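April 2019, Monday, Brastow room

Spent most of the morning on the play kitchen set, which I have been promising to get to for ages, and I was happier doing it than I probably should admit. The stove is out on the white table now, and the pale green colander has a spot of its own on the left – I do like that green. I went over the felt ketchup too, mostly its label, and I'm still charmed by the little embroidered tomato and the vine under it.

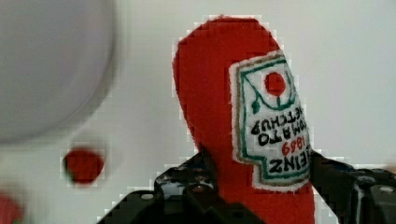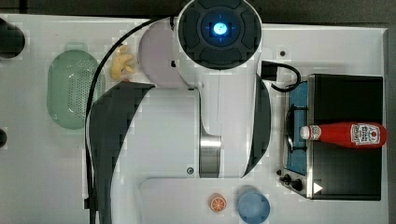

Mirela thinks the soft food should be logged apart from the hard pieces, and she would like the seams checked again in July, before the set goes over to Niazi. I told her fine, but the list is at 98 items already and I'd rather finish that first. Still to do: wash the spare felt by hand, find the tan thread, and ask Kamran for 12 more bin labels.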